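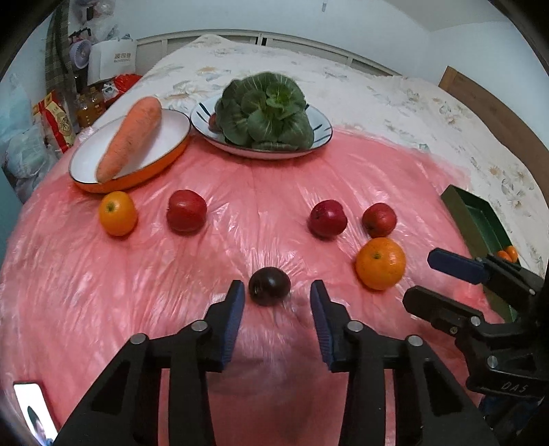

How long does a plum keep once you've got it home?

Mine lasted anywhere from three days to just over two weeks, and where I kept them made far more difference than which shop they came from.

## My plum project — write-up

I picked fruit storage for my food science project mainly because I live in a shared house in Melholm and we throw away a shocking amount of it. Everyone buys a big bag with good intentions and then it sits in a bowl by the window going wrinkly. I wanted to find out whether the bowl was the problem (or whether it was just us!).

### What I did

I bought 66 plums in total, half from the Kallio market and half from the Vokari supermarket near the bus station. They went into three places: the fruit bowl, the fridge drawer in an open paper bag, and the fridge drawer in a sealed plastic bag. I checked them every morning before lectures and gave each one a score out of five for firmness, skin and smell. A plum was "finished" when I wouldn't have eaten it myself, and I'm not fussy.

I also handed out a short survey in my halls and the library asking people where they keep their fruit. I got 407 replies, which was miles more than I expected — I think the free biscuits helped.

### What I found

The bowl was the worst by a long way. Most of those plums were soft within 5 days, and the first few went mouldy at the stalk end. Paper bag in the fridge did best. The sealed bag kept them firm for a while, but they got sweaty and the skins started splitting, so I lost several in one go.

Market plums were riper to begin with, so they finished sooner in every spot, but they did taste better. The supermarket ones stayed hard for ages in the fridge and never got very sweet. Taking them out a day or two before eating helped a lot.

From the survey, most people use a bowl and hardly anyone had tried paper. Quite a few wrote "on top of the fridge", which I hadn't thought of and now wish I'd tested, as it gets quite warm up there.

### Problems

My fridge drawer is old and the temperature wandered by about 10 degrees over the first weekend when the door was left open. I kept those results in but marked them with a star in the table. Smell was also hard to score fairly, especially the morning I had a cold.

### Next time

I'd like to run it again in October with late plums from the Pridosska orchards, and add a few pears. I'd weigh everything daily too, because guessing firmness with my thumb probably bruised a few of them.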